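Hobby shelf > Cleaning & care > Model cars

Dusting glossy model cars without wrecking the paint

Quick one, written in a hurry before Friday. I have far too many of these now and every spring the same job.

Clear the table first. Bare wood is fine, wiped down, no crumbs, no grit. Grit is what scratches. Rings off, watch off.

Blow the loose dust away before any cloth goes near it. Rubber bulb blower, or a big soft makeup brush. Do NOT wipe dry dust around on black gloss, you'll see every swirl under the lamp.
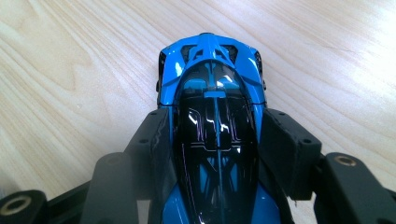
Hold by the sides, low down, never by mirrors or a wing. Light grip. Vents and panel lines collect the most, so soft brush there, short strokes, always out of the groove. Toothpick with a bit of damp cotton for corners. Not a bare toothpick (ask me how I know).

Cloth: soft, thick, looped. Old towel cut up works, so does a clean sock. Wash it first, no fabric softner, it leaves a film. Cut off tags and any hard seams. Sinéad Gilmartin uses baby socks over two fingers, good for roofs.
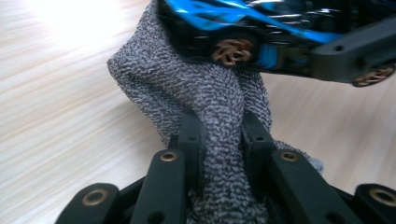 Damp not wet. Plain water, one drop of dish soap in a bowl, wring it out hard. Wipe front to back, one pass, turn to a clean bit, next pass. No circles. No window spray, no alcohol, both can cloud clear plastic.

Decals: leave alone, or just breathe on them and dab.

Fingerprints on the dark parts, dry side of the cloth, hardly any pressure. If it drags, stop and damp it again.

Old paint that's already scratched: 4000 grit pad, wet, tiny area, test underneath first. Never 400, that's for bare primer. Ivars Pētersons did a whole hood with 400 and had to respray.

Let it dry a good hour before it goes back in the case. Shut it up damp and teh inside fogs. Line the shelf with felt while its empty.

Contact | © Trikholm Hobby Shelf | Back to top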